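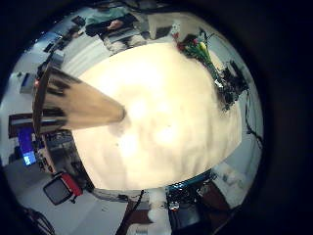
The flower table, Orkiditz room, August.

Progress report to Hosoda: flower arranging sessions

We have now run 10 sessions of the 12 you paid for, which puts us ahead of where we were at this point last year, when we were still arguing about the colour of the tabletop. White won. It shows every speck, and we have learned to live with that.

Flowers: tulips have been the favourite, with anything red a close second. Greenery is bought by the armful and goes further than the blooms do. Three bunches arrived from Skollix in a sulky condition and were replaced without a fight.

Spending: $2000 received, most of it gone on stems, buckets and secateurs. The secateurs were meant to be the cheap part.

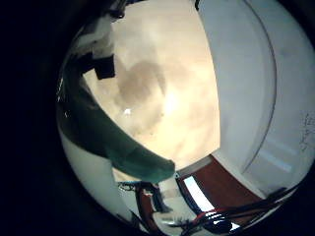

The room itself is holding up. The walls and ceiling were last painted in 2012 and we'd like to leave them alone until the program is finished. Sundent has quoted for blinds, as the afternoon glare is hard on cut flowers and harder on people trying to judge colours. We have not accepted the quote, having read it.

Still to do: the two remaining sessions, a proper shelf for the vases, and the receipts, which are in an envelope and mostly legible. We'll send them with the final report.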